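4. Color naming and agreement between raters

4.1 Background to the naming task

The sorting task in Section 3 told us which samples people placed together. It did not tell us what they called them. Two people can put the same dark red chip in the same pile and still use different words for it, and they can use the same word while drawing its limits in different places. The naming task was set up to look at this second question.

Dark reds were chosen for a practical reason. In the earlier survey of paint and yarn labels from shops in Stanham and Jultham, the dark reds carried more different names than any other part of the range. Crimson, maroon, burgundy, wine, oxblood, cherry, plum, brick and garnet all turned up, often on samples that looked close to one another under the shop lights. Yellows, by comparison, were mostly called yellow with a modifier in front.

There is also a long-standing disagreement about what names like these do. One view treats them as shades of a basic term, so that maroon is a kind of red and any speaker who knows the word knows that. Another view holds that for some speakers the word has come loose from its parent and behaves like a term of its own, in the way that pink has done in English. Our data cannot settle that question for the language as a whole, but they can show whether a group of speakers in two neighboring towns treats maroon and crimson alike.

4.2 Participants and materials

The participants were the same people who completed the sorting task, less those who left before the second session. This gave 160 raters. All had grown up speaking English at home and all passed a standard color vision screening on the day. Those who reported working with color for a living (hairdressing, printing, sign painting) were kept in the sample but marked so that their answers could be looked at separately.

The materials were of two kinds. The flat set was made up of matte painted chips, each mounted on gray card and numbered on the back. The object set was made up of images of round or rounded things with some variation of tone across the surface. The object set was included because nearly all earlier work on color names uses flat, even patches, and people rarely meet color in that form. A fruit or a ball is lighter on one side than the other, and it may be speckled or marked. The rater has to decide which part of the surface the name is for.

Instructions were kept short. For each item, raters were asked to write down the first color word that came to mind, then to give any second word they would also accept, and then to mark on a line how sure they were of the first word. They were told that there was no correct answer and that they could use more than one word if they wanted to. No list of color words was supplied. Spelling was ignored in coding.

Sessions were held in the Dranlow reading room in June, between 10 a.m. and 2 p.m., with the blinds down and the same lamps used throughout. Printed images were used for the object set, since the screens available to us did not agree with one another closely enough.

4.3 Coding

Every first answer was reduced to a head term. "Dark red" and "deep red" were coded as red with a depth modifier. "Cherry red" was coded as cherry, on the grounds that the rater had gone to the trouble of picking a specific word. "Reddish purple" and "purplish red" were kept apart, following the order in which the rater had written them. Answers that named a thing without any usual color sense were put in a separate group and are reported in Section 4.6.

Two coders worked through the full set of answers independently. They differed on 358 answers, most of them compounds in which it was not clear which word was the head. These were talked through and settled case by case. Where the coders could not agree, the answer was left out of the agreement figures but kept in the counts of different names.

4.4 Results for the flat set

The flat chips gave few surprises. Agreement was highest for the chips nearest to a middle red, where nearly everyone wrote red and few offered a second word. It fell steadily as the chips became darker. The lowest agreement was at the point where the chips were both dark and slightly blue, and here maroon, burgundy, wine and plum were all in regular use.

Crimson behaved differently from maroon. Raters who used crimson nearly always gave red as their second word. Raters who used maroon gave a wider range of second words, including brown and purple, and a good number gave no second word at all. The confidence marks point the same way. Those who wrote maroon were more sure of it than those who wrote crimson, even on the same chip. If being sure of a word and not needing another beside it is a sign that the word is standing on its own, maroon is further along that road than crimson for these speakers.

The raters who worked with color used more names overall, as expected. They did not agree with one another any better than the rest of the sample did. Their extra words came from their trades, and the words used in printing were not the ones used in hairdressing.

4.5 Results for the object set

Agreement was lower for the object set than for the flat set at every level of depth. Part of this is to be expected, because a surface with more than one tone on it allows more than one honest answer. Figure 4 belongs to the group we called uneven reds, in which a dark red surface is broken up by lighter areas. Items in this group drew first answers that followed the darker tone and second answers that followed the lighter one. Several raters wrote two words joined by "and," a form that was almost absent from the flat set. 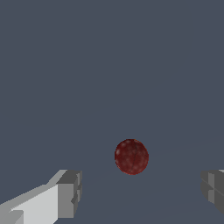
Figure 4. Uneven red: a deep crimson or maroon ball with lighter pinkish-red speckles, on a slate blue-gray ground.

Llinos Lewis, commenting on an early draft, objected that the object set mixes up two things which ought to be kept apart. In her view a speaker who calls a plum-colored object "plum" may be naming the color, or may simply be saying what the object calls to mind, and a written answer gives no means of telling which. She suggested that the fruit names should be removed from the object set altogether and the agreement figures worked out again.

We followed this suggestion as a check. With cherry, plum and the other fruit names taken out, agreement in the object set rose slightly but stayed below that of the flat set at all depths. The order of the remaining terms did not change. We have kept the fruit names in the main analysis, because cherry and plum were also given for the flat chips, where there is no object to be reminded of. The objection still holds for single answers. It is possible that a particular rater's "plum" was a remark about shape.

Background made a smaller difference than we had planned for. Items on cool gray or blue-gray grounds were called by slightly warmer names than items on cream grounds, which agrees with what is generally known about contrast. The effect was small beside the differences between raters, and we have not corrected for it.

4.6 Answers outside the color vocabulary

A small group of answers named things with no settled color meaning. They included "old brick after rain," "school sweater," "my grandmother's front door" and "beet water." These came mainly from raters over retirement age and were more common in the Jultham sessions' returnees than among those from Stanham. We do not draw anything from the difference between the towns, as the groups were not matched for age.

The answers are of some interest all the same. Raters who gave one of them tended to give a plain second word, most often red or brown, and to mark themselves as very sure of the first. They had not run out of color words. They seem to have found the longer answer more exact. "School sweater" was given by four raters who had attended the same school, and all four used it for the same chip.

4.7 Limits of the task

Writing is slower than speaking, and a rater with a pencil has time to reject a first thought. A spoken version was tried with a few participants and produced shorter answers and more use of red alone. It would be worth running in full. The order of items was also the same within each session, so that a rater who had just written maroon may have been more ready to write it again. Reversing the order for the Thursday group had no clear effect on the leading term for any chip, but that group was small.

Finally, the flat set contained 100 chips, and raters were visibly tired by the end of it. Confidence marks dropped over the last part of the set whatever the color of the chip. The comparison of crimson and maroon in Section 4.4 uses only chips from the first half, so it is not affected, but the figures for the darkest browns should be read with this in mind.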